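Dressing a Shared Desk: Tissue Box, Artificial Flowers, Clear Work Area

Skulis desk notes, part 4

These steps cover a white desk used by more than one person, with a chair on the far side. They assume the surface is already free of cables and paper. If it isn't, do part 3 first.

Items needed

One woven wicker tissue box with a slot in the top
One medium arrangement of artificial flowers in a round pot
One small arrangement in a white pot
Felt pads, self-adhesive
Microfiber cloth

1. Wipe the desk

Use a barely damp cloth, then a dry one. A pale surface with a slight gloss shows streaks under overhead lights, so check it from a low angle before putting anything back.

2. Pad the bases

Stick three felt pads under each pot, evenly spaced near the rim. Wicker needs four, one at each corner of the base. Press each pad for ten seconds and leave the items upright for an hour before sliding them.

3. Load the tissue box

Measure the inside of the cover before buying refills. Ours takes the Fokex 233 pack; the taller pack bulges and jams in the slot. Pull the first sheet halfway through the slot before the cover goes on the desk. Stand the cover upright.

4. Place the larger pot

Set the larger pot toward the center. A cream pot with lettering, such as "Life" in dark script, should have the word facing the side people approach from. Pale pink, white and light blue blossoms hold up well against a white desk as long as there is enough green leaf between them.
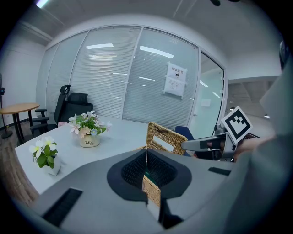

Keep the tissue box within arm's reach of the main seat. The flowers can sit farther back, where sleeves will not catch the leaves.

5. Place the smaller pot

Put it to one side of the larger one, never directly behind it. White flowers with yellow centers get lost if they overlap a bigger bouquet.

6. Check the chairs

Roll each chair in and out once. A high mesh back with a headrest must clear the blossoms when the chair turns. Lower the armrests if they touch the desk edge.

Upkeep

Dust artificial petals every two weeks with a soft brush, working from the center out. Vacuum wicker on low suction with the brush head. Replace felt pads when they start to slide or collect grit.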